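What Happens When Someone Calls 911?

An emergency call goes to a trained worker called a dispatcher. In Ostmont, 12 dispatchers share the work, day and night.
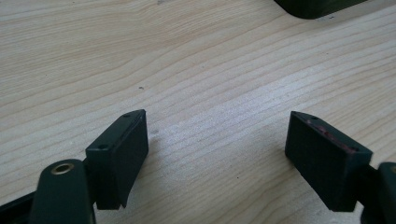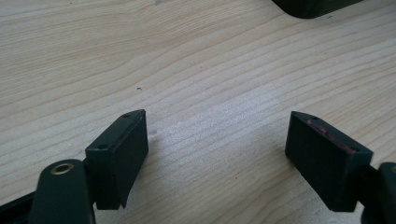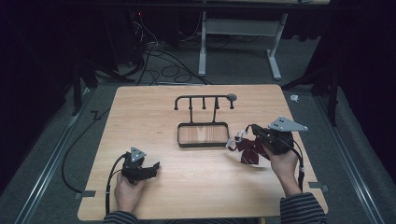 What the dispatcher asks

The first question is always "Where are you?" The next is what happened. The dispatcher types the answers and sends police, firefighters or an ambulance – sometimes all three.

What you should do

Say your name. Speak slowly. Stay on the line until the dispatcher tells you to hang up.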